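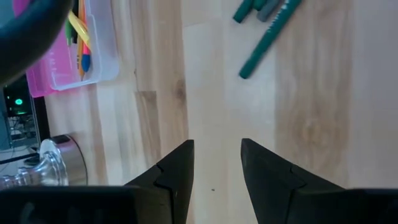
Pale strip, honey strip, pale strip.

I've now been doing morning pages for long enough to have an opinion about them, and the opinion is that they're fine. I know that isn't what the people selling the workbooks want to hear.

The version I followed is the Descombe method, which seems to have swept through every writing group in Drornham since June. You get up, you don't look at your phone, and you write 1000 words by hand before you do anything else. You're not supposed to stop or cross out. You're not supposed to reread any of it until the month is over, at which point you go through the whole pile and, the workbook promises, "meet the person who wrote it." The workbook costs more than the notebook it tells you to buy separately.

My first complaint is the number. Why 1000? I've read the workbook twice and it never says. It talks a lot about the "wall" you hit partway through and the "clearing" on the other side of it, and it's true that I often got bored in the middle and less bored near the end, but I get less bored near the end of dental appointments too. If the target had been half as long I suspect the wall would have moved to suit. On one very bad morning I kept going out of pure spite and got to 3141 words, hoping to find out what was on the other side of the clearing. Hand cramp was on the other side of the clearing.

The second complaint is the claim about handwriting. You hear this everywhere now, that writing by hand "engages the brain" in some way that typing doesn't. Maybe so. I'm willing to believe that taking notes by hand in a lecture makes you choose what to write down, because you can't keep up otherwise. But that's a long way from saying that a list of my worries becomes wisdom if I use a pen. I tried a week of typing the pages into Enis, the plain little writing app I use for everything else, and the worries were the same worries. They were spelled better. I also got done in a third of the time and had breakfast.

What I will give the method is that it makes it hard to lie to yourself about how you spend your mornings. I used to say I had no time to write before work. I had plenty of time. I was reading the news, then reading what strangers thought of the news, then looking for my shoes. Any habit at all would have shown me this, and I'd have been just as well off learning the accordion, apart from the neighbors.

Then came the end of the month and the big reread, which I did at the table over one evening with a pot of tea and a lot of good will. I was supposed to mark the "live" lines, the ones with some heat in them. I went in expecting a few dozen. I found 2, and one of them I'm fairly sure I stole from a song. Everything else was the weather, what I'd had for dinner, a long-running grievance about the bins, and a truly shocking number of sentences starting with "I suppose." 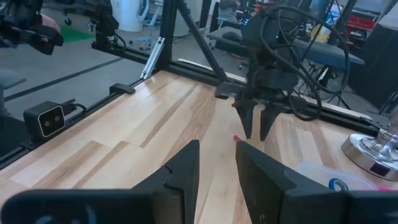

One reader, after my last post on this, wrote that I was judging a warm-up as if it were the race, and that the pages aren't meant to be good, they're meant to be out of the way. I've thought about that quite a bit. It's a better defense than anything in the workbook. My trouble with it is that it can't lose. If the pages are good, the method works. If they're junk, the method has cleared out the junk. I'd like to know what a failed month would look like, and so far I haven't met anyone who can describe one.

I asked this at the group that meets upstairs at the Shirazi (good coffee, terrible chairs) and got a mixed response. A few people said the pages had changed how they write. I asked if I could see before and after. They said it didn't work like that. Someone else admitted to skipping most of the month and feeling great.

So I've kept a cut-down version. I write for 20 minutes, by hand if the notebook is nearest and on the keyboard if it isn't, and I cross out whatever I like. I read it back the same day. If there's nothing in it I throw it out, which the workbook says will "teach the page to distrust you." The page will have to cope.

The workbook is going back to the friend who lent it to me, with my thanks. Next month's group reading is the sequel, on evening pages. I've said I'll come for the coffee.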